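Can a Robot Pack My Groceries Yet?

I have packed a lot of boxes in my life. Care packages for college kids, moving boxes, the mystery carton of stuff that follows you from apartment to apartment. So when my editor asked me to find out whether a machine could take over that job, I said yes before she finished the sentence. (I had a garage to clear.)

Packing a mixed box sounds like the easy end of housework. You pick a thing up, you put it down next to another thing, you repeat.

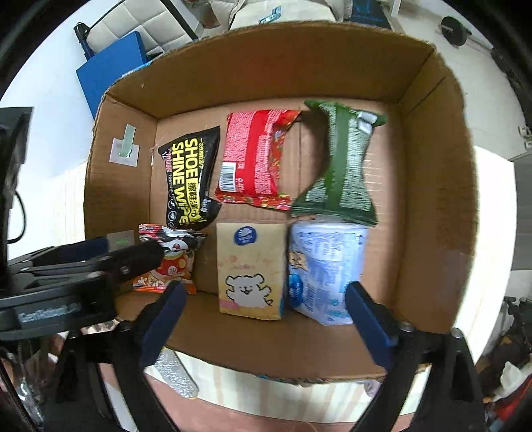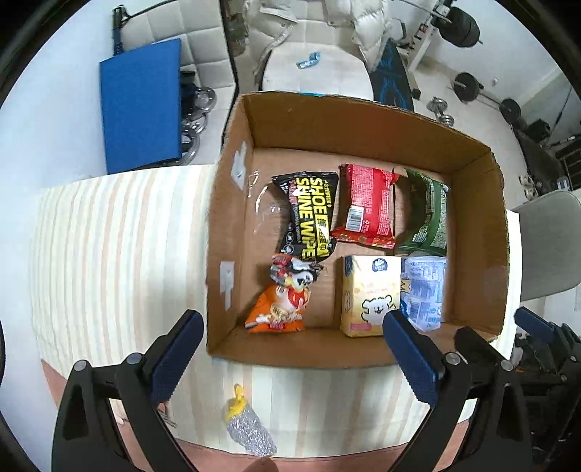

I went to see how the people trying to automate this are getting on, and my first stop was Sidora, which builds packing arms for small warehouses. Their arm is a beauty with hard, square cartons, and I watched it fill a pallet without a fumble. Then somebody handed it a bag of chips and the whole mood changed! Soft stuff is the trouble. Take the six items in the box up top: a black pouch of shoe shine wipes, a crinkly red packet, a green one, a snack bag with a cartoon on it, and a couple more. Packets like these often come in shiny wrappers, and shiny wrappers throw light around so the camera loses the edges. They also squash. Squeeze too softly and the thing slides away, squeeze too hard and you've made crumbs.

At Plovlow they let me try a gripper with my own hand, which was humbling. Two fingers, no thumb, no feeling in the tips. I needed three tries to lift a pack of tissues and I dropped it on my shoe anyway. My respect for the robot went way up after that.

Plovlow keeps score on a whiteboard. Over one long week in May their arm made 3240 attempts at soft packages, and 781 of those ended in a drop or a miss. That's close to one in four. I asked if that was good and got a long pause and then, "It's better than April." Fair enough - I wouldn't hire a bagger with that record, but I'd happily let one practice on my socks.

The home version is further off. The Jacobs kitchen robot, which I borrowed for a Friday afternoon, put away eight cans of soup in the time it took me to make a soup and eat it. It got every label facing front, though, and I have never once done that. A loaf of bread defeated it completely.

Then there's Vellow, which skips the house and goes after the back rooms of stores, where the same products come through every day. I think that's the smart bet for now. A machine that sees the same packet all morning can get pretty good at that packet. My kitchen counter never looks the same twice, and neither does my garage, where I'm still packing by hand and could use another roll of tape.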